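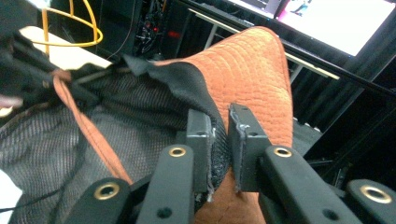

Flavlow is a word list and a set of labeled listings for secondhand bags, wallets, and belts, written in everyday American English. Each record holds the text a seller wrote, cleaned of contact details, plus tags for item type, color, material, and condition. Tags for material can repeat. A bag in orange leather with black mesh, such as the one shown, gets two material tags and two color tags, and each color is tied to its own material. Earlier versions allowed one color per item, and searches for mesh returned a long run of plain leather.

Print
E-mail

Version

Release 4, January 9, 2024. It replaces the December release, which had a sorting error in the belt records. Record IDs did not change. Files built on the older release can be updated by swapping the belt file only.

Contents

listings.csv — the labeled listings, one per row
terms.csv — 300 material and color terms, with their parent terms
conflicts.csv — 133 listings where two labelers disagreed and the disagreement was kept
notes.txt — labeling rules, in the order they were adopted

All files are UTF-8 with a header row. Fields that contain commas are quoted. Empty fields are left empty and are never filled with "none" or "n/a", because "none" is a valid value in the lining column.

Source

Listings came from Rineck, a resale board, and from the printed catalogs of Andusero, a consignment shop. Both gave written permission for reuse of the text. No seller names, prices, or shipping locations are included. Catalog text was scanned, corrected by hand, and marked with source = A. Board text is marked with source = R. Spelling mistakes in board text were kept, and a corrected form is given in the column text_fixed.

Material terms

The term list has two levels. The parent level is short: leather, coated fabric, woven fabric, mesh, metal, plastic, other. The child level holds what sellers write, such as pebbled, saddle, patent, or nubuck. A child term has exactly one parent.

"Vegan leather" is placed under coated fabric. Some users will want it under leather for search purposes and can move it with a one-line edit in terms.csv.

"Genuine leather" is treated as leather with no child term. Sellers use it for nearly anything.

Color terms follow the seller's wording. "Cognac," "rust," and "burnt orange" are separate child terms, and only the last has orange as its parent. Cognac and rust are under brown. Labelers argued over this at length; see notes.txt, rule 18.

Condition

Condition is a single value from the set new, light wear, worn, repair needed. It reflects the text alone. If a listing says "like new" and later mentions a broken zipper, the value is repair needed.

Splits

A test set of 200 listings is marked in the split column. It was drawn before labeling began and has no listings in common with conflicts.csv. Please do not tune on it. There is no separate validation set.

Known problems

Belts are thin in the catalog portion and lean toward men's sizes.
Straps are sometimes tagged as part of the bag and sometimes not. Rule 22 covers this but was adopted late.
Hardware finish (brass, nickel, gunmetal) is recorded only when the seller names it.
Text from before the board added a materials box is longer and less regular.

License and citation

The listings may be used for research and teaching. The term list may be used for any purpose. Cite as: Ansari, Flavlow: Labeled Listings for Secondhand Leather Goods, release 4.

Corrections should include the record ID and the column name.

Print
E-mail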